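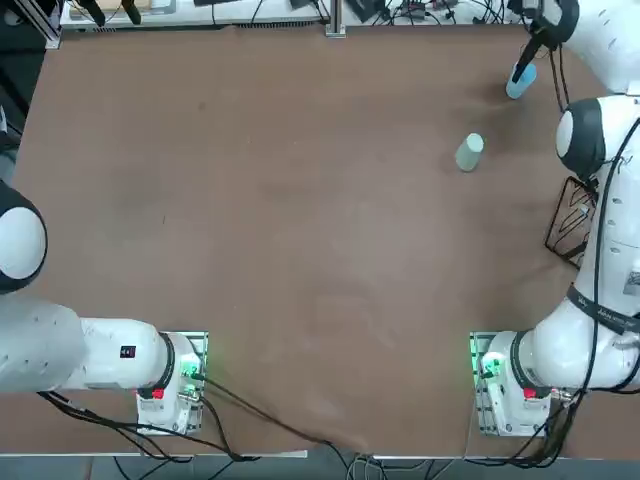 Since the last report the oral history collection has grown to 741 catalogued recordings, out of the 1097 we promised you, and the cupboard where the tapes live now closes. Nazanin Safavi has done the bulk of the listening. Most of the tapes were made by people who put the recorder next to a kettle, and progress is best measured in kettles. The sorting is done on tables, and a brown tabletop with smudges and scuffs across the middle is much the standard we work to. The grant application mentioned "archival workspace". We stand by the phrase.

Transcription is slower. We budgeted on the Heydari family interviews being in one language and they are in two, often in the same sentence. Nazanin Naseri has taken these on and has stopped giving me a finishing date, a habit I would like to adopt myself. 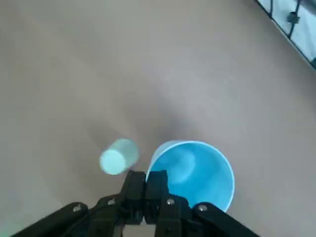
She has also found that side B of the Amard mill tapes, listed in the old index as blank, holds a long argument over who let the dye vats freeze. It is the best thing in the collection. Permission to publish is being sought from both sides of the family, separately.

Spending is on track apart from digitisation. Zatico quoted for 1476 minutes of tape and then discovered that tape has two sides. The revised invoice is attached, with my letter about it, which you may skip.

The catalogue software, Plimis, works. It sorts every surname beginning with "Mac" under "Misc" and we have asked them to stop. They have opened a ticket.

Still to do before October: the remaining recordings, the listening post in the library foyer, and a leaflet. You asked whether the foyer has a socket. It has one — behind the photocopier. The library is thinking about moving the photocopier.

Home | Projects | Reports | Contact

Reading time: 2 minutes

Back to top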